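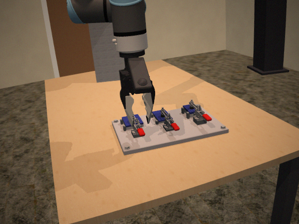

Kettunen Robotics Club — Simulation Team

Set-Up Guide, Section 4: Getting the Arm Over the Clamp Plate

I wrote this section after my third time explaining it at the lab bench, so if you're new to the Trisden task, start with me! You'll need Section 3 finished first (arm loaded, table loaded, no red text in the log).

1. Open the Elenen launcher and pick the project called Trisden. Give it a minute — the first load is slow on the older laptops.

2. Load the fixture file. You want the base plate with three toggle clamps in a row, red grips all pointing toward the same front corner. If yours point every which way, you've got the old file from before May, so grab the new one from the club drive.

3. Type 852 in the seed box. Everybody on the team uses the same seed for practice, and then we can compare runs without arguing.

4. Set approach speed to 20. I know it's tempting to crank it up. Please don't, at least for your first week.

5. Open the gripper all the way, then bring the arm down until the fingers hover just above the plate near the left clamp and the middle one. Stop there and save the pose as "start".

Note: The plate sits a little crooked on the table. Leave it that way — the competition rules let the judges turn it, and we want our code to cope.

Caution: Don't drag the arm with the mouse while the physics is running. I did that and launched a clamp clear across the room (and lost my saved poses, too). Hit pause first.

6. Run the check script. It goes through 36 contact tests and prints a line for each one. If test 11 fails, raise the arm a hair and run it again.

7. Save your work under your own folder in Jolevlow, then go on to Section 5, where we close the first clamp.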